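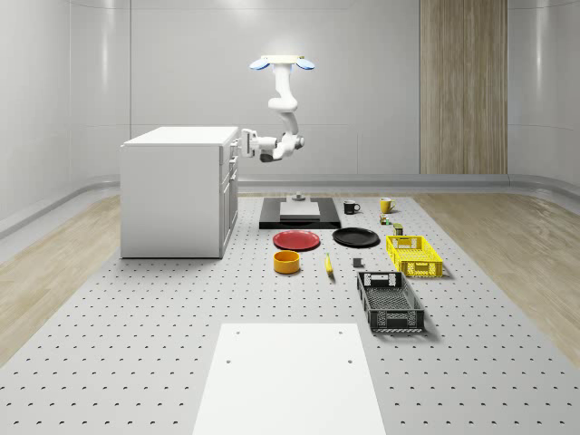
## New silicone grades for door and lid gaskets

Flundale has added five silicone compounds to its stock sheet range, all of them aimed at customers who cut gaskets for ovens, sterilizers and outdoor electrical boxes. They replace the older general-purpose grades, which will stay on the price list until the end of March and then be made to order only.

The new compounds run from 40 to 80 Shore A. The softest is meant for light closures where the latch can't apply much force. The hardest is for flanged joints with bolts at close spacing. All five are platinum cured, so there is no peroxide residue to bake out, and parts can go straight from cutting to packing in most cases. Customers with food contact or medical requirements should still ask for the post-cured version, marked PC on the label.

Sheet comes in thicknesses from 1 mm up to 12 mm. Rolls are 10 meters long in the thinner sizes. Anything over 6 mm ships flat on a pallet, and we ask that it be stored flat as well. Rolled heavy sheet takes a curve that doesn't fully come out, and it makes for poor die cutting.

### Compression set

Most of the questions we got during the trial period were about compression set, so Loubna Gaber in the Pomotcombe lab ran the full range again with production material. Test buttons were held at 25 percent compression in a 175°C oven and measured after 22 hours, then a second batch was left in for 84 hours. The 50 and 60 Shore grades did best on both. The 40 Shore grade lost more height in the longer test than we would like, and the data sheet now says so. If your gasket stays clamped and hot for days at a time, go up one hardness and check that the latch can still close on it.

Fluid resistance is what you would expect from silicone. Water, steam at low pressure, and most cleaning solutions are fine. Fuels and hydrocarbon solvents are not, and neither are concentrated acids. For those we still recommend fluorosilicone or FKM, and the cross-reference table at the back of the catalog has been updated to point to the right sheet.

### Color and marking

Standard color is translucent for the two softest grades and brick red for the other three. White, black and light gray can be supplied with a minimum order of one full batch. Pigment has a small effect on hardness — usually a point or two upward — so please send color requests before you approve samples. Each sheet is ink-marked along one edge with the compound number, batch and cure date. The ink wipes off with isopropyl alcohol.

### Adhesive backing

Pressure-sensitive backing is available on sheet up to 3 mm. The adhesive is silicone based, from Komport, and holds to bare steel, anodized aluminum and powder coat. It does not hold well to polyethylene. Shelf life with the liner on is 12 months from the date on the label.

### Samples and ordering

Sample packs have one square of each compound and a printed data sheet. They are free to account holders, one pack per site. Panagiotou will carry the 50 and 60 Shore grades at its own warehouse for customers who already buy through them, and pricing there is the same as ours.

Roscoe Lyons is handling orders for the new range and can also quote cut parts from a drawing or a worn gasket. If you send a worn one, tell him the groove width and depth too. The old part alone usually gives the wrong thickness.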